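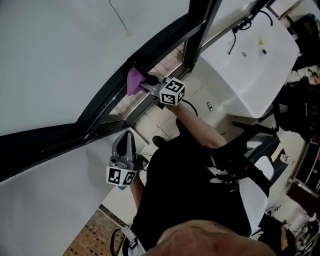 1 min read

Minutes, open day review, Thursday, 4:00 p.m.

Present: Zsófia Rácz (chair), Tibor Lakatos, Bianka Deák. Apologies: Zoltán Barta.

1. Window demo. Tibor reported on wiping the window frame with the hand-held grippers and a purple cloth. Visitors asked for longer turns. Agreed: five minutes each next time.

2. Visitors. Bianka counted 40. Melora wants a second visit in March.

3. Costs. Deferred to Zoltán.

Closed 4:40 p.m.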